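Notebook, February, evidence bench
Matter: Heltance (undisclosed laptop, suspended sentence hearing)

09:40. Working copy of the Heltance image verified against the acquisition hash before opening. Match. Write blocker log attached to the exhibit sheet. Defence have asked for the method notes ahead of the hearing, so everything from here goes in by time and initials.

Carving run finished overnight. 193 message fragments recovered from unallocated space, of which 183 carry a usable timestamp. The remainder are kept in a separate folder and not relied on. The prosecution summary gives the higher figure without saying this. Imre Hegyi to write to them and ask for the wording to be corrected before it is served. 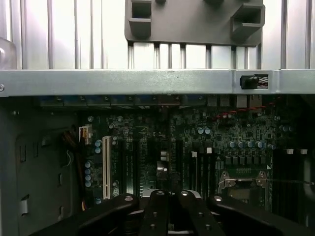 11:15. Clock check. The BIOS time noted at seizure was ahead of true time by 2 minutes. I have not adjusted the fragments themselves. The offset is given once, in a column beside the recorded time, and the schedule is sorted on recorded time. Last year in Camargo the other side sorted on corrected time and we lost a morning in the witness box reconciling the two lists.

The charge turns on when the defendant knew about the Flastden flat. The earliest fragment naming it falls before the first interview. It shows the message was on the disk. It does not show it was read. No read flag survives for that application version, and I will say so in the statement if asked or not.

14:05. Second tool run on the same image, default settings, no keyword list. Same fragments, apart from 2 which it splits differently at a cluster boundary. Text identical once joined. Noted in the annex with both offsets.

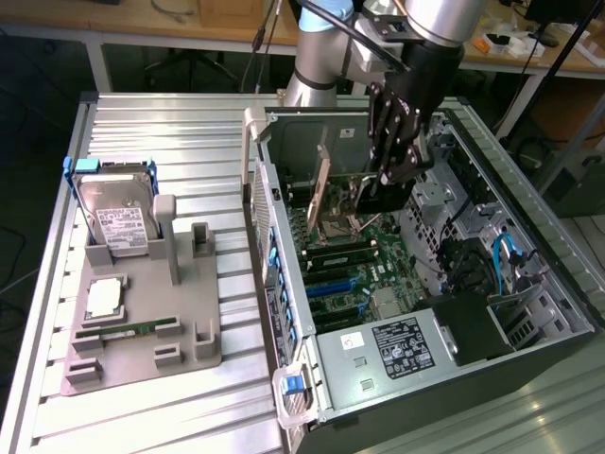

Arm over the open tower, gripper just above the CPU socket area. Drive upright in its carrier, blue rails.

15:30. Call from Cuvier, solicitors for the defence. They want the full image. Referred to Imre, as it needs the judge's direction on privileged material first.

To do: annex pagination, sign the exhibit label for the working copy, ask the officer in the case for the original seizure photographs. Draft statement to Imre by 17:00.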